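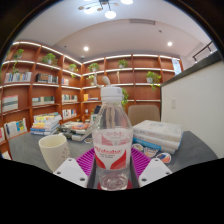
The Brulteck Home Hand came with a trial period of eleven days and a booklet that called Kenza Ashour "the Host." She read the booklet twice. It had a chapter on gratitude.

"Place a familiar object before the Hand," it said. "Allow the Hand to become familiar."

Kenza reviewed household machines for a newsletter called Drergate, which paid by the word and disliked most of them. Her editor, Fahmy, wanted the piece by September and had already written the headline, "Get a Grip." Everything after that was up to her.

She gave it eight tries on the first evening. Brulteck's support line answered on the second ring, in the voice of a man eating toast.

"Is it holding something?" he asked.

"It's holding a bottle of water."

"And how does the bottle seem?"

Kenza considered the bottle. "Calm," she said.

"Then that's the Standard plan working as intended. Pouring is Premium."

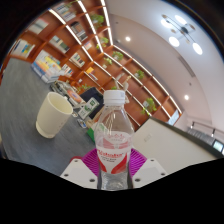

Premium cost more than her first car and required a signature from someone over eighteen who was not the Host. Kenza spent the night with the price list, which ran to two columns and charged separately for left and right. The ribbed fingers, in a purple no kitchen had ever asked for, were listed as Comfort Tips. The mug was another matter. Mugs had handles, and handles were covered by a partner company, Wustonen, whose office opened on alternate mornings.

She called Fahmy.

"Can it do anything I can't?" he said.

"It can hold a bottle and not wonder what it's doing with its life."

"Put that in."

She put that in. Then she took it out, and asked the support man whether the Hand could at least let go on request.

"Have you thanked it?" he said.
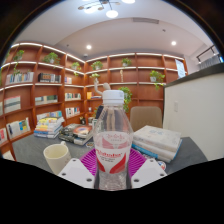

Day two of the trial. The Host has been advised to speak warmly.

"Thank you," said Kenza, to the Hand, and went to find the chapter on returns.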